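Ticket 284: Sidebar buttons vanish after Ornero theme update
Product: Pukero button pack
Status: Solved

Hi there, and thank you so much for the lovely buttons! I have all 9 of them in my sidebar, or I did until I updated the Ornero theme in April. Now there's only a blank gap under my archive list, and I've cleared my cache more times than I'd like to admit.

Reply from Tevik support:
Oh, I'm so sorry, and thank you for writing in with such a clear note! The new Ornero puts its own width limit on sidebar widgets, and our row gets pushed out of view. Open Widgets, click the Pukero box, and change "Row width" from fixed to 90 percent. Save, then reload the blog in a private window (your regular one may hang on to the old style sheet for up to 2 hours).

Customer update:
They're back! The last two sat on a second line, so I set the spacing to small and now it all fits. I also tried the buttons under my newest post and they show up fine there too, right after the pictures.
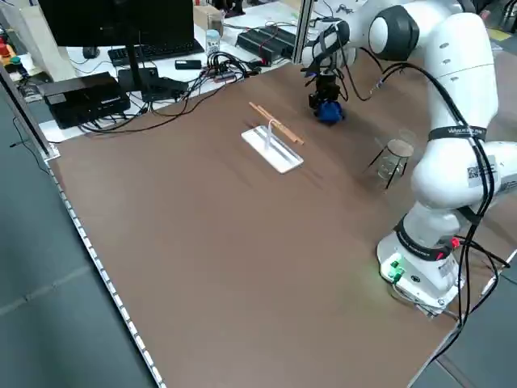
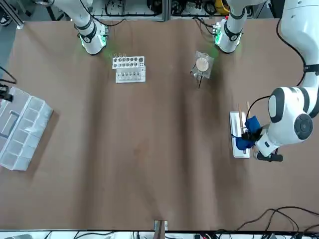

Both pictures: the brown tabletop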